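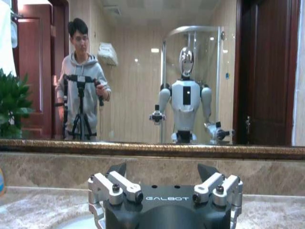
According to one long-standing reader of the Mollcombe parish newsletter, a bathroom mirror is "the only thing in the house that gets blamed for doing its job." The remark is quoted often in writing on the vanity mirror, mostly by people who sell them.

A vanity mirror is a fixed wall mirror hung over a washbasin or counter. It differs from the hall mirror, which is for checking a coat, and from the shaving mirror, which is for regretting things at close range.

History

Polished stone and metal came first and gave a dim, forgiving likeness. Glass backed with metal was clearer, and for a long time only the rich could afford to be disappointed by it. Silvered glass became cheap in the nineteenth century.

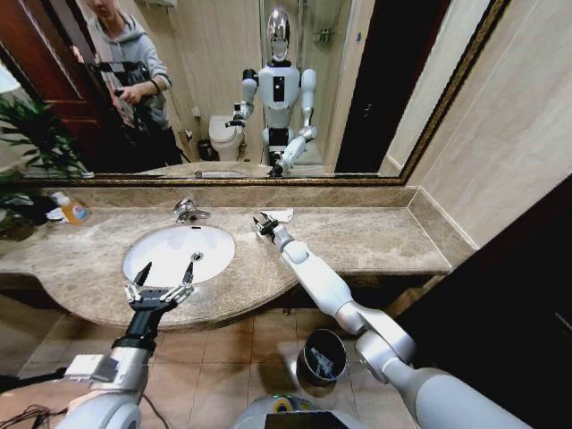

Indoor plumbing then settled where the thing would hang. Once the basin was bolted to a wall, the wall above it needed something to do. The Drosa glassworks offered nearly 300 patterns at its peak, most of them rectangles.

Sizes

Widths of 60 centimeters and up are common. The Flimier catalog lists models at 700 and 800 millimeters, a difference few buyers notice until the drilling is done.

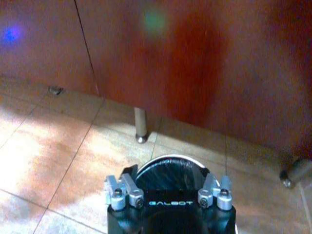
Hanging height is a matter of dispute. Installers tend to hang a mirror to suit themselves, and installers are often tall.

Care

Black edge, the dark creep seen on older mirrors, starts when moisture gets at the backing. Ammonia cleaners can speed it up. A damp cloth is enough, though the Espinoza guide to household glass (revised April 2020) spends a full chapter saying so. Steam clears by itself - wiping it leaves streaks, and people wipe it anyway.
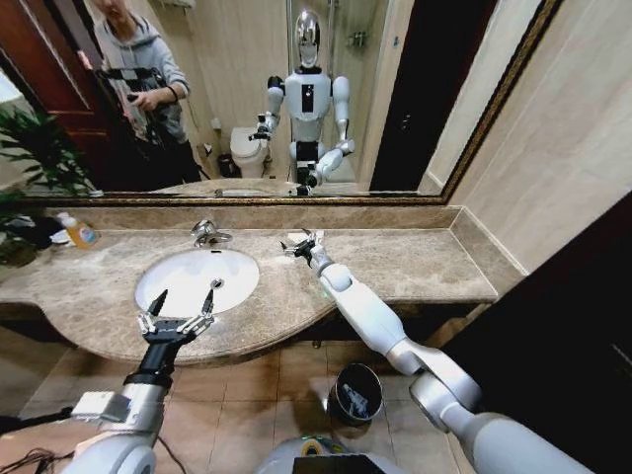 Marble vanity counter with an oval basin and single-lever faucet, below a framed wall mirror.

See also: Medicine cabinet; Washstand; Backsplash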